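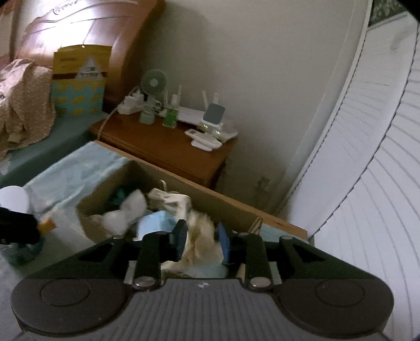 Der Umzugs- und Lagerkarton Gelora 80 ist für die vorübergehende Aufbewahrung von Textilien, Bettwäsche und leichtem Hausrat in Wohnräumen vorgesehen. Er wird vom Ausstatter Turkel für Wohnheime, Gästehäuser und möblierte Wohnungen geliefert und ist Bestandteil des Programms Brerkberg. Der Karton ist innen unbedruckt und braun belassen. Er kann offen neben dem Bett stehen, etwa wie hier an einem Nachttisch aus rötlich braunem Holz, und nimmt gefaltete Stücke ebenso auf wie zusammengeknüllte, ohne dass eine Ordnung vorgegeben wäre.

Verwendung
Der Artikel eignet sich für den Wechsel der Bettwäsche, für die Räumung von Zimmern sowie für die Zwischenlagerung von Kleidungsstücken bei Renovierungsarbeiten. Für Lebensmittel, Flüssigkeiten und feuchte Wäsche ist er nicht zugelassen. Scharfkantige Gegenstände sind vor dem Einlegen zu umwickeln. Nachttischlampen und sonstige Elektrogeräte sind getrennt zu verpacken.

Technische Angaben
Material: Wellpappe, naturbraun
Fassungsvermögen: 80 Liter
Höhe: 38 cm
Zulässige Stapelung: 2 Kartons, geschlossen
Eigengewicht: etwa 2 kg
Lieferung: flach liegend, gebündelt

Aufbau und Befüllung
Der Karton wird ohne Werkzeug aufgerichtet. Die Bodenklappen sind vollständig einzuschlagen und mit Packband zu sichern. Schwere Stücke gehören nach unten, empfindliche Textilien in die oberste Lage. Die Befüllung darf den Rand nicht überragen, wenn der Karton geschlossen und gestapelt werden soll. Bei offener Aufstellung ist darauf zu achten, dass Türen und Schubladen der angrenzenden Möbel frei beweglich bleiben.

Pflege und Entsorgung
Staub ist mit einem trockenen Tuch zu entfernen. Durchfeuchtete oder eingerissene Kartons sind auszusondern und dem Altpapier zuzuführen. Das Packband ist zuvor abzuziehen.

Zubehör
Aus dem Programm Opoku sind Einlegebögen, Beschriftungsetiketten und Textilbeutel erhältlich. Die Etiketten haften auf unbeschichteter Pappe und können mit Bleistift oder Kugelschreiber beschriftet werden.

Bestellung
Bestellungen nimmt die Abteilung Objektausstattung schriftlich entgegen. Ansprechpartnerin für Rahmenverträge und Musterlieferungen ist Lamisi Ametepe. Das neue Preisverzeichnis gilt ab November und wird auf Anforderung zugesandt.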